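Can robots do laundry prep yet? (page 2)

skelia_fan
Towels are solved, people! My count is 141 folded in a row at Darness, no help. Work pants next, I can't wait!

burnness56
Towels are flat. Show me belts, pockets, loose threads on a loop. Our shop in Saavedra has one person clearing all that before the wash, and she's fast.

skelia_fan
Fair, but a gripper on a buckle is exactly the part I love watching!! Give it 2 years.

burnness56
I'd say 10. Holding a buckle isn't the same as getting the belt out.

skelia_fan
OK, but look how close the fingers get on orange twill, shiny plate and all. 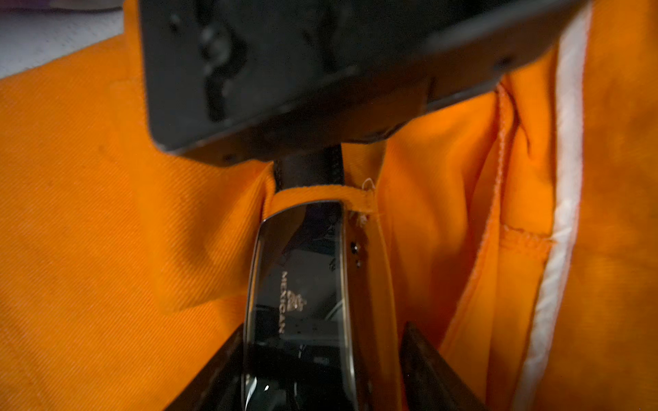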